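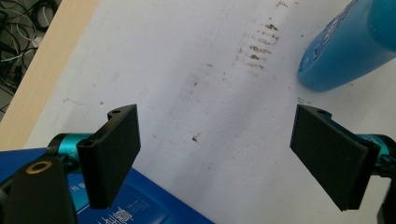 손에 드는 그리퍼 두 벌을 한 달 동안 번갈아 써 본 이야기

2023년 3월 20일

지난번 글에서 카메라 이야기만 잔뜩 하고 정작 그리퍼 이야기는 다음에 하겠다고 미뤄 두었는데, 댓글로 두 분이나 언제 올라오느냐고 물어봐 주셔서 오늘은 마음먹고 앉았습니다. 차도 한 잔 우려 놓았어요. 길어질 것 같으니 여러분도 뭔가 마실 것을 가져오시면 좋겠습니다.

처음 오신 분들을 위해 짧게만 적자면, 저는 작은 작업실에서 집게 모양 그리퍼를 손에 쥐고 물건 옮기는 동작을 기록하는 일을 합니다. 팔이 달린 로봇에 바로 붙여 쓰는 게 아니라 사람이 직접 들고 움직이는 방식이에요. 그리고 그렇게 모은 동작을 나중에 팔 쪽에서 써먹습니다. 그러니 그리퍼를 고를 때도 힘이 얼마나 센가보다는 손에 들고 오래 버틸 수 있는가, 집게 끝이 카메라에 잘 보이는가, 이런 걸 먼저 따지게 됩니다.

이번에 비교한 건 두 벌입니다. 하나는 Nundberg라고 부르는 것이고, 다른 하나는 Stisamero입니다. 이름이 둘 다 입에 잘 안 붙어서 작업실에서는 그냥 '눈드'와 '스티'라고 합니다. 맨 위 사진은 작업대에 흰 종이를 깔아 놓고 스티를 활짝 벌려 본 모습이에요. 검고 납작한 손가락 두 개에 청록색 금속 이음새가 붙어 있는데, 저는 이 색이 참 마음에 듭니다. 성능하고는 아무 상관이 없지만 하루 종일 들여다보는 물건이니까요. 색이 예쁘면 기분이 좋잖아요!

손에 쥐었을 때의 느낌

눈드는 처음 들자마자 '아, 편하다' 소리가 나왔습니다. 손잡이가 둥글고 무게가 손목 가까이에 몰려 있어서, 책상 위를 이리저리 다녀도 팔이 금방 지치지 않았어요. 스티는 반대로 무게가 앞쪽에 쏠려 있습니다. 첫날에는 오전만 쓰고도 엄지 아래쪽이 뻐근해서 저녁에 젓가락질을 하다가 웃음이 났습니다.

그런데 일주일쯤 지나니까 이야기가 조금 달라졌어요. 눈드는 편한 대신 방아쇠가 너무 가볍습니다. 살짝만 긴장해도 집게가 먼저 움직여 버려서, 내가 잡으려고 한 건지 손이 떨린 건지 기록만 봐서는 구분이 안 될 때가 있습니다. 스티는 방아쇠가 묵직해서 마음을 먹어야 움직입니다. 나중에 기록을 돌려 보면 여닫는 순간이 또렷하게 갈려 있어요. 정리하는 입장에서는 이게 얼마나 고마운지 모릅니다.

Wyn Cadwaladr 씨는 저와 정반대로 느꼈다고 합니다. 손이 저보다 훨씬 크고 힘도 좋으셔서 스티의 무게는 문제가 안 되고, 오히려 손잡이가 짧은 게 답답하다고 하시더군요. 그러니 제 말은 손이 작은 사람의 감상 정도로 들어 주세요. 가능하면 꼭 직접 쥐어 보고 고르시길 권합니다.

손가락 패드 이야기

제가 이번에 제일 오래 붙들고 있었던 부분입니다. 스티의 손가락은 넓적한 직사각형이고, 위쪽 모서리에 둥근 돌기가 나와 있으면서 거기에 작은 구멍이 하나씩 뚫려 있습니다. 저는 처음에 이 구멍을 대수롭지 않게 봤는데, Tien-fu Peng 씨가 여기에 얇은 실을 걸어서 고무 덧씌우개를 고정해 보라고 알려 주었어요. 해 보니 접착제로 붙였을 때보다 갈아 끼우기가 훨씬 쉬웠습니다. 접착제로 붙였던 첫 번째 덧씌우개는 떼어내느라 칼끝으로 한참을 긁어야 했거든요(손가락에도 흠집이 조금 났습니다, 제 손가락 말고 그리퍼 손가락이요).

눈드의 손가락은 끝이 가늘고 살짝 휘어 있습니다. 납작한 물건의 가장자리를 들어 올릴 때는 이쪽이 단연 좋아요. 카드나 얇은 공책 같은 걸 책상에서 떼어 낼 때, 스티로는 몇 번씩 헛손질을 하는데 눈드는 끝을 슬쩍 밀어 넣으면 됩니다. 대신 둥근 물건, 특히 누운 병 같은 것은 눈드가 영 힘들어합니다. 닿는 면이 좁아서 병이 자꾸 돌아가 버려요. 스티는 넓은 면으로 양쪽에서 지그시 감싸니까 그런 일이 드뭅니다.

그래서 종이 위에는 늘 성격이 다른 물건을 같이 놓고 시험합니다. 파란 플라스틱 병처럼 눕히면 구르려고 드는 것, 그리고 네모반듯한 것. 같은 자리에서 손목 각도만 바꿔 가며 이쪽저쪽 다가가 보면 그리퍼의 버릇이 금방 드러납니다. 공교롭게도 제가 파란색 물건을 좋아하는 모양인지 고르다 보면 자꾸 파란 것만 모입니다.

카메라는 어디에 달까

카메라 위치 때문에 Hok-lam Hsu 씨와 꽤 오래 이야기를 나눴습니다. 높이 달면 주변이 넓게 보이는데 손가락 끝이 작아지고, 낮게 달면 손가락은 큼직하게 나오지만 물건이 화면 밖으로 자꾸 나가 버립니다. 저는 결국 양쪽 손가락이 아래쪽 절반쯤을 차지하는 정도로 맞췄어요. 처음에는 손가락이 너무 많이 보이는 것 아닌가 싶었는데, 며칠 써 보니 이 정도는 되어야 집게가 물건에 닿기 직전의 간격을 읽을 수 있겠더라고요.

눈드는 이 점에서 조금 아쉽습니다. 손가락이 가늘어서 시야를 덜 가리는 건 좋은데, 어두운 책상 위에서는 끝부분이 배경에 묻혀 버립니다. 흰 종이를 까는 것도 그 때문에 시작한 습관이에요. 종이는 자꾸 구겨지고 얼룩도 지지만 저는 웬만하면 그냥 씁니다. 너무 깨끗한 바닥에서만 기록을 모았다가 나중에 평범한 책상에서 고생한 적이 한 번 있어서, 주름이나 자국 정도는 오히려 반갑습니다. 다만 종이를 갈 때 네 귀퉁이를 잘 눌러 두지 않으면 집게에 종이까지 딸려 올라오니 그건 조심하세요.

숫자도 조금

숫자를 좋아하시는 분들이 계셔서 적어 둡니다. 한 달 동안 제가 스티로 남긴 동작이 2862건, 눈드로 남긴 동작이 2133건입니다. 똑같이 맞추려고 했는데 중간에 눈드의 방아쇠 스프링이 늘어나서 며칠 쉬는 바람에 차이가 벌어졌어요. 그중에서 다시 찍어야 했던 것이 두 벌을 합쳐 거의 800건입니다. 적은 숫자는 아니지요. 그런데 들여다보면 그리퍼 잘못보다 제 잘못이 더 많습니다. 녹화 단추를 누르지 않고 시작했다든가, 소매가 카메라 앞을 가렸다든가, 재채기를 했다든가요.

굳이 어느 쪽이 실패가 적었느냐고 물으신다면 스티 쪽입니다. 다만 스티를 쓸 때는 제가 이미 요령이 붙은 뒤였기 때문에 공정한 비교라고 하기는 어렵습니다. Wing-sze Tang 씨는 순서를 바꿔서 스티부터 시작해 보겠다고 하니, 그 결과가 나오면 허락을 받아 여기에 옮겨 적겠습니다. 저도 무척 궁금해요.

컨트롤러와 선 정리

컨트롤러는 Ilance 하나로 통일했습니다. 원래는 Mohammadi도 같이 써 볼 생각이었는데, 두 그리퍼에 두 컨트롤러까지 섞어 버리면 무엇 때문에 결과가 달라졌는지 제가 도무지 알 수 없을 것 같았거든요. Ilance는 설정 화면이 좀 투박합니다. 글씨도 작고, 저장 단추가 왜 그렇게 구석에 있는지 모르겠어요. 하지만 한번 맞춰 놓으면 전원을 껐다 켜도 집게의 시작 위치를 그대로 기억하고 있어서, 아침마다 영점을 다시 잡지 않아도 된다는 게 큽니다. Fuad Seyoum 씨가 예전에 쓰던 설정값을 통째로 보내 주셔서 첫날의 고생을 많이 덜었습니다. 늦었지만 이 자리를 빌려 감사드려요.

선 정리는 여전히 숙제입니다. 작업대 옆 바닥에는 검은 선, 회색 선, 흰 선이 뒤엉켜 있고, 저는 매번 이번 주에는 꼭 묶어야지 하면서 넘어갑니다. 그래도 돌돌 말린 선으로 하나 바꾼 뒤로는 팔을 멀리 뻗을 때 당기는 느낌이 줄었습니다. 손에 드는 그리퍼를 쓰실 분이라면 본체에서 나오는 선의 무게를 꼭 한번 생각해 보세요. 그리퍼가 아무리 가벼워도 뒤에 매달린 선이 뻣뻣하면 손목이 그쪽으로 끌려갑니다. 저는 어깨 높이쯤에 고리를 하나 걸고 선을 그리로 넘겨 두었는데, 몇천 원짜리 고리 하나가 한 달 동안 산 것 중에 제일 쓸모 있었습니다.

나사 이야기를 빼먹을 뻔했네요

스티의 검은 브래킷에는 놋쇠로 된 나사 인서트가 박혀 있습니다. 별것 아닌 것 같아도 저처럼 뭔가를 자꾸 달았다 떼었다 하는 사람에게는 아주 중요한 부분이에요. 눈드는 플라스틱에 나사를 바로 조이게 되어 있어서, 카메라 받침을 여러 번 바꿔 달았더니 벌써 한 군데가 헐거워졌습니다. 지금은 얇은 테이프를 나사산에 한 바퀴 감아서 버티고 있는데 오래갈 것 같지는 않습니다. 다음에 부품을 주문할 때 인서트를 사서 직접 박아 볼 생각이고, 인두로 눌러 박는 법은 영상으로 열심히 공부하는 중입니다. 혹시 해 보신 분 계시면 온도를 몇 도로 맞추셨는지 댓글로 알려 주세요. 저는 이런 일에 겁이 많아서 경험담을 여러 개 읽어야 시작할 수 있습니다.

그래서 뭘 쓰고 있느냐면

요즘은 스티를 주로 쓰고, 얇은 물건을 다루는 날에만 눈드를 꺼냅니다. 처음의 그 편안함을 생각하면 눈드에게 조금 미안하기도 한데, 정리할 때의 수고까지 합쳐서 보면 제 작업에는 스티가 맞더라고요. 손목은 쉬는 시간을 자주 넣는 것으로 달래고 있습니다. 한 시간 쓰고 십 분은 꼭 내려놓기로 정했고, 대체로 지키고 있어요.

다음 글은 덧씌우개 재질을 바꿔 본 이야기가 될 것 같습니다. 실리콘 시트를 두께별로 주문해 두었는데 아직 배송 중이라 언제라고 약속은 못 드리겠어요. 도착하면 제일 얇은 것부터 잘라 보려고 합니다.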